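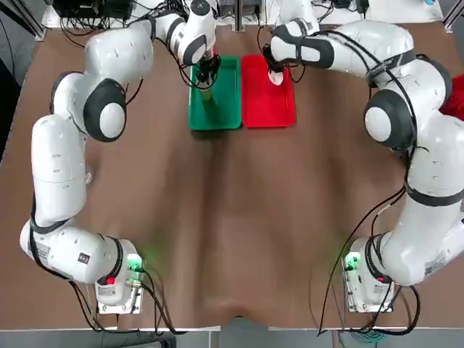

Street Theatre in Clustcombe: Project Report
Arvid Solberg and Hugo Escobar

We wanted to find out why people stop for one street act and walk straight past another. In February we watched stilt walkers, a fire eater and two brilliant clowns in the market square, and noted every passer-by. Of 1,442 people, 564 stopped – far more than we'd guessed!

The clowns won easily. They started small, teasing one person until others came over to look. Hugo also interviewed the stilt walkers, who learned their craft in Mistby and were great fun to talk to. Their full interview is in Appendix B.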